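Startseite | Studium | Projekte | Berichte | Kontakt

Projektbericht: Vergleich zweier Endeffektoren in der Simulation

Bearbeitung: Ida Rathjen, Ho-yin Kuo
Betreuung: Rüdiger Wegener

1 Aufgabenstellung

Im Teilprojekt Cundham war zu untersuchen, ob eine mehrfingrige Hand beim Umsetzen kleiner, gerundeter Objekte einem Parallelgreifer überlegen ist. Beide Endeffektoren wurden am gleichen Armmodell und mit dem gleichen Regler betrieben. Reale Hardware kam nicht zum Einsatz.

2 Aufbau

Die Simulationsumgebung Camusura wurde vom Vorgängerprojekt übernommen. Uwe Stöcker hatte dort die Kontaktparameter hinterlegt; geändert wurde nur der Reibwert der Fingerkuppen. Pro Endeffektor wurden 48 Szenenvarianten erzeugt, die sich in Lage und Orientierung der Objekte unterscheiden. Der Datensatz umfasst nach Entfernen fehlerhafter Läufe 2398 Episoden. Davon wurden 502 zurückgehalten und nur für die Auswertung verwendet.

3 Durchführung

Eine Episode gilt als erfolgreich, wenn das Zielobjekt innerhalb der Zeitgrenze im Korb liegt und die Hand den Korbrand nicht verschoben hat. Der Parallelgreifer fährt senkrecht von oben an. Für die Hand wurde eine flache, seitliche Anfahrt gewählt, damit der Daumen nicht mit der Tischplatte kollidiert. Nachteilig ist dabei die Verdeckung: In der Kameraansicht liegt das Objekt kurz vor dem Schließen teilweise hinter den Fingern.
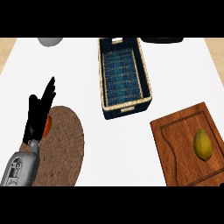 Abb. 1: Simulierte Szene mit mehrfingriger Hand am orangefarbenen Objekt; Korb leer, Zitrone auf dem Schneidebrett.

4 Ergebnisse und offene Punkte

Die Hand toleriert größere Lagefehler quer zur Anfahrtsrichtung. Der Parallelgreifer schließt schneller und benötigt weniger Parameter. Bei der Hand traten Fehlgriffe vor allem dann auf, wenn die Lageschätzung über 3 Zeitschritte ausfiel. Eine zweite Kameraposition wurde angelegt, aber nicht mehr ausgewertet. Ebenfalls offen ist die Übertragung der Reibwerte auf andere Fingermaterialien. Die Konfigurationsdateien liegen im Projektverzeichnis unter »Ostermann«.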